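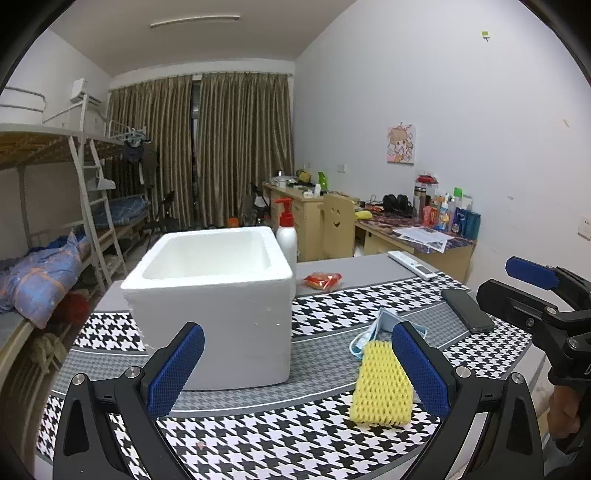
January, stencil transfer again. Still chasing the purple ghosting on practice skin, the thing where fine lines go fuzzy the second you wipe. Same moth design as last time, printed at two line weights, Danzer paper for one lot and the cheap Kiteo paper for the other. I also want a background texture to go behind the moth, something open and repeating, and I've got my eye on mesh like that yellow foam net sleeve over the houndstooth. It would need redrawing much bigger, but I like how it would wrap on a forearm. Sketch first, then a stencil, then we'll see.

Anyway, results so far. Cut 23 squares from the new Erkelitz practice skin, lost 2 to bad cuts (my fault, dull blade, please somebody order blades!). Wiped every square with green soap, dried with paper towel, then a thin film of stencil gel rubbed in till it felt tacky. Paper on, press flat, no sliding. I left the first batch alone for 9 minutes before peeling and the second batch for 13.

The 13 minute ones are clearly better on Danzer paper. Antennae stayed crisp through three wipes, wing veins too, and I could still read the dots along the bottom edge after a fourth. Kiteo paper is a mess either way. Bold outline holds up okay, anything thin just smears, and on two squares the whole left wing came off on the towel. I'd use it for lettering and not much else.

Too much gel is worse than too little. I keep having to relearn that, so writing it in big letters in my head: THIN. If it looks shiny it's too much, blot it and go again.

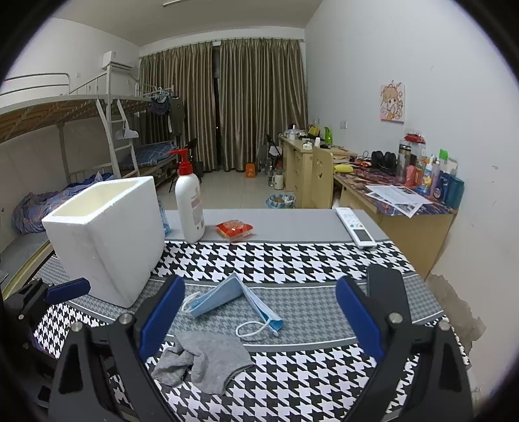

Face mask and sock on the houndstooth cloth, foam box at left.

Ran the liner over four of the good squares after lunch, Plerkus black, a 3 round liner and then a 7. The 3 skips a bit on this skin. Could be my hand speed, could be the skin being stiffer than the old stuff, I honestly can't tell yet. The 7 went in beautifully and I got a bit carried away and shaded a whole wing (not in the plan, no regrets). Petroleum jelly over the stencil before lining helped a lot, much less purple dragging into the black.

To do: same again with the skin warmed up first, slower hand on the 3, and one square left overnight to see if the stencil sets any harder. Mesh sketch at two sizes. Stop using the Kiteo paper for anything with antennae. Blades.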